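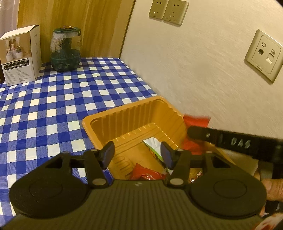
Reading a Stock's Price Against Its Earnings
Notes for week 2, Kevin Sánchez

Welcome back, everyone! Last time we got as far as what a share is, so now let's ask what people are willing to pay for one. Take Soylu, our pretend-portfolio company from the Jultville worksheet. It trades at $30 a share and earned $2 a share last year. Divide the first by the second and you get 15 — that's the price-to-earnings ratio, or P/E, and you'll be seeing a lot of it.

Now try Cistar on your own, at $109 a share (the earnings are on the worksheet). Please write out the division, even if you did it in your head, and compare your answer with a neighbor's. Gintarė Butkienė has spare worksheets if yours has wandered off.

For next time, read the Stellemgate chapter up to page 131.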